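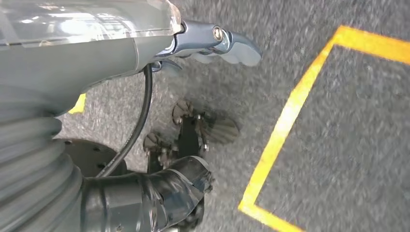 According to Ikhsan Ginting, most people who come to judo after forty are afraid of the wrong thing. They fear the opponent, he told me, and they should respect the floor. It was seven in the evening, his adult beginners were already tying their belts, and he had promised me ten minutes. We spoke for almost an hour.

The club in Emside has taught judo to children for a long time. The group for older beginners is newer. It started with four parents who were tired of sitting on the bench while their sons and daughters trained, and at the end of last season it had 30 members. The oldest is 63. She has the green belt and, as I learned on my first evening, a very strong grip on the sleeve.

I should say that I joined this group myself, two years ago in October, so I don't write as a neutral person. I had played handball in my youth and I believed that my body would remember how to do sport. It remembered some of it. For the first six weeks we did almost nothing except fall. We fell backward from a squat, then from standing, then to the side, then forward over one shoulder, which I did badly and always to the left.

Ginting is strict about this. In his opinion many clubs hurry adults to the throws, as throws look good and adults are impatient. "A child falls ten times a day at home," he said. "You have maybe not fallen in twenty years. Of course your arm goes back to catch you. We must teach the arm to do something else." The arm has to hit the mat flat, the chin stays on the chest, and the breath goes out. He repeats these words so often that the group says them together with him.

He keeps a notebook for every season. Last season he wrote down each fall of one pupil during the first month, only to show her how much work she had done, and the number was 509. She was surprised. She had been convinced that she was making no progress, and he put the page in front of her during the tea break. By the summer the same pupil had reached 1,042 and could take a hip throw at full speed.

What changes after the falling is learned? I asked this of several people in the changing room. One man said that he had slipped on the ice by the Dunne bridge and had stood up again before he understood that he was on the ground. Another said that he sleeps better. A woman who drives over an hour from Morna to train told me that she mainly likes to be called by her last name and shouted at a little.

The throws come in the spring. The first one is o-soto-gari, the big outer reap, where you pull the partner onto one heel and sweep this leg away. It's simple to explain and it took me four months. My problem was that I leaned back when I attacked, so that my partner, who was lighter than me, could turn the throw around without any effort. Ginting stopped me many times and placed his hand between my shoulders. He never showed the mistake in front of the whole class, and I was grateful for this.

Free sparring, or randori, is optional in this group. Nearly everybody does it in the end, in rounds of two minutes, and the rule is that the more experienced partner decides the speed. Drop throws are forbidden for both. Scissor throws are forbidden for everybody in judo, and he reminds us of it anyway. If somebody has a bad knee, they start from the ground, and on some evenings half of the group has a bad knee.

The grading is another question. Ginting doesn't push people toward belts, and three members have stayed white belts by their own wish. Others want the exam very much. I took mine in June, for yellow, with my daughter watching from the bench where I used to sit. I was more nervous than before my driving test. My forward fall went to the left again, and the examiner asked politely if I could also show it to the right. I could, more or less.

The next beginner course in Emside opens in September. You need long sports pants, short nails and a bottle of water. A judo jacket can be borrowed from the club for the first weeks, and the sleeves will be too long.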